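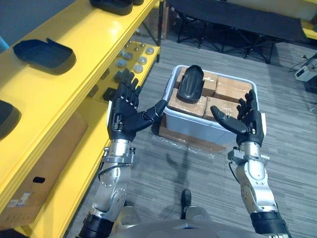

How should small boxed parts be kept in a shared workroom? Stand them in a shallow, open-topped bin, with only as many boxes as will sit flat on the bottom, and give that bin one fixed place near the shelving.

The guidance below is issued by the Grallisow Workroom Service to all users of its rooms. It was last revised in August and replaces the sheet previously kept in the Prindby room.

## Bins and boxes

- Use rigid plastic bins with rounded corners. They wipe clean easily and do not snag sleeves.
- Place boxes side by side in a single layer. A second layer hides the labels on the first.
- Items without a box may stand upright against the boxes, provided they do not tip when the bin is lifted.
- A flattened carton makes a serviceable base under a bin on carpet. Replace it once the corners begin to curl.
- Clear wrap is to be discarded as soon as an item is unpacked — it is slippery underfoot, and on carpet it is easily overlooked.

## Shelving

Painted shelving should be dusted weekly with a dry cloth and washed monthly with warm water and a little dish soap. Scouring pads dull a glossy finish and must not be used. Heavy goods belong on the lowest shelf. The top may hold a few small, light items, set well back from the front.

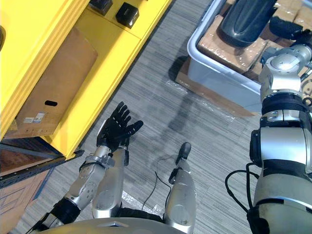 Shelves at or below knee height collect more dust than the others and should be cleared fully before they are washed. Users of the Nair room are reminded that its units are to remain 25 inches from the door.

## Carpet and cables

1. Lift loose cables before vacuuming and lay them along the wall afterward.
2. Vacuum striped carpet in the direction of the stripe, then once across it.
3. Pick up screws, clips and scraps of card by hand.
4. Check perforated covers and mesh strips on equipment for lint, and clear them with a soft, dry brush. Water and sprays are not to be used on them.

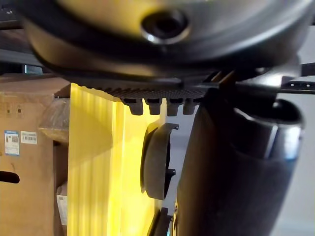
## Supplies

Bin labels are ordered from Grisby in rolls of 1000. The stock code is 392 and should be written on the request slip. Rooms may hold one open roll and one spare — further rolls are returned to the main store.

Requests received after noon are filled on the next working day. Damaged bins should be brought to the store empty, with the old label removed.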